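Simulation Deserves a Place in the School Robotics Course

The Tillman district will decide in August whether its high school robotics course may continue to teach its first unit entirely in simulation.
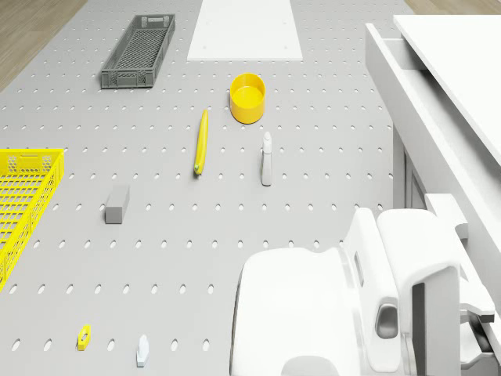 The proposal before the district is to drop that unit and give the 15 weeks of the course wholly to physical equipment. The argument is a familiar one. Students enroll in robotics to build and handle machines, and a rendered table with a rendered banana on it appears to many parents a poor substitute. The concern is reasonable and should be answered on its merits.

At Dirkbridge, where the unit was first offered, the course has one working arm and an enrollment of 12. Under the former arrangement, a student could expect a single short turn in a class period and spent the remainder of it watching. In simulation every student has an arm, a table and a full hour. A student may attempt to lift a cup, fail, change one value and try again without waiting for anyone. Over eight weeks, students in last year's section logged nearly 330 attempts each. The physical arm could not have supported a small part of that number.

The objects matter as well. A banana, a spray bottle and a small nut each ask for a different approach, and a student who must plan for all of them soon learns to think about shape and clearance before writing any instruction.

Simulation has limits, and the course should state them plainly. Friction is simplified, and a rendered crate does not bend as a real one may. For that reason the closing project, which students know as Kostach, should remain on the physical arm and carry the greater share of the grade.

The Cluner report recommended that the two forms of instruction be taught in sequence – simulation first, equipment second – and the district would do well to adopt that recommendation before the fall schedule is set.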